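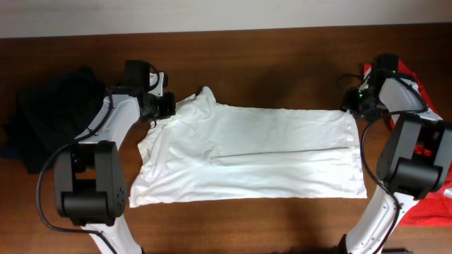 Cameron Ruawai thinks the folding figures that get reported for bimanual systems are mostly figures about the starting pose. Give the arms a garment that is already flat with its corners exposed, he argues, and nearly any competent policy will fold it; give them the same garment bunched at one end and the success rate tells you very little until you know how bunched it was.

Tayla Hollis does not dispute the point. The method she has been developing at Rutherford for the cloth handling project, known internally as Pukus, began from much the same complaint.

"We had two policies that scored within a few points of each other," she says. "When we went back through the logs, one of them had been given noticeably easier garments. It was an accident of who had reset the table that week. So the comparison was worthless, and it had taken us a good while to collect."

The response was to stop treating the reset as a chore between trials and to treat it as a measured variable. Each trial in Pukus now begins with a scored starting state. An overhead view of the garment is segmented, and three quantities are computed from the mask and depth map: the ratio of visible cloth area to the known flat area, the length of the outer contour that can be matched to a hem or seam, and the number of corners that can be located to within a fixed tolerance. The three are combined into one value, which the group calls the disorder score. A garment laid out by hand scores close to zero. One dropped from height scores near the top of the scale.

Hollis is careful about what the score is for. "It isn't a prediction of difficulty. We tried to make it one and it was poor at that. It is a way of making sure that two sets of trials cover the same spread. You bin by score, you draw the same number from each bin, and you report per bin."

The second part of the method concerns the two grippers themselves. Most folding work, in her account, records a grasp as either held or dropped. Pukus records what she calls edge tension, estimated from the joint torques of both arms after subtracting the expected load for the pose. With a light cotton garment the signal is small and sits close to the noise, and a good deal of the first year went into filtering it.

"People assume that if both grippers are closed on the cloth, then the edge between them is straight," she says. "Quite often one side has hold of the edge and the other has hold of a bunch. From the gripper's point of view those are the same thing. The fingers are closed, there is material between them. But when you pull, the bunched side gives. The torque comes up late and then it comes up in steps, as each fold slips out. A clean grasp gives you one rise."

The stepped rise turned out to be the useful result. In a set of 1,000 trials, the group trained a small classifier on the torque traces alone, without images, to label each grasp as clean or gathered. Its output is fed back to the folding policy as a single extra input. When the policy is told that one side is gathered, it can hold the good side still and regrasp the other, or it can drag the garment a short distance so that friction with the table opens the folds.

Asked which of these the policy prefers, Hollis says that it depends on the surface. On a bare wooden top the drag works well for cotton and badly for anything with a coating. On a padded surface it hardly works at all. The policy was not given the surface type, and it had to be retrained when the table was changed.

Ruawai, whose own tests use a single arm and a clamp, has reservations about this part. He accepts the stepped traces, having reproduced them on his own equipment, but he doubts that a classifier trained at one table will carry over to another. "The steps come from the folds slipping over each other and over the table," he says. "Change the table and you change half of that. I would want to see it done on 3 surfaces at least, with the same garments, before I called it a method."

Hollis's answer is that the comparison is planned for July, using two further surfaces and the same garment set. She expects the classifier to lose accuracy and would be suspicious if it did not. The open question is how many trials are needed to recover it. Her working estimate is about 100 per surface, which she describes as a guess based on the learning curves from the original set.

There are also practical limits. Calibration drifts. The cables running along the arms add a load that varies with the pose, and the correction for it has to be repeated whenever a cable is moved or re-tied. For a time the group had what looked like a consistent difference between left-hand and right-hand grasps, and spent several weeks looking for it in the cloth. It was in the cable routing.

"The correction table is now the first thing we check in the morning," Hollis says. "It takes a few minutes. You move both arms through the set poses with nothing in the grippers and you look at the residuals. If they are off, you don't collect."

The software has been written so that the scoring and the torque analysis can be used separately. The scoring tool, Ikton, needs only an overhead depth view and a flat reference for each garment. The torque package, Flastero, is less portable, as it assumes access to raw joint torques at a fixed rate, and not every controller exposes these. Ruawai has been running the first for some months and has asked for two changes. One concerns sleeves, which the contour matching tends to read as part of the body when they are folded underneath. The other concerns thin white fabric under strong overhead light, where shallow folds cast very little shadow. The depth map is noisy there and the visible area is overestimated.

The sleeve problem has been fixed. Hollis says the second one probably cannot be fixed in software, and that the present advice is to lower the light and bring it in from one side.

On the broader argument, the two are closer than the exchange suggests. Both would like starting states to be published along with success rates, and both consider a single headline percentage for a folding task to be of little use. They differ on what should be standardised. Ruawai would fix the garments and the table, and let each group choose its own way of resetting. Hollis would fix the distribution of starting states and let the garments vary.

"If you fix the garment, people will tune to the garment," she says. "I would, if I had a deadline."

The per-bin results for the original trials are being prepared for release together with the torque traces, including those from the weeks before the cable routing was corrected. These are marked separately in the index and should not be pooled with the rest.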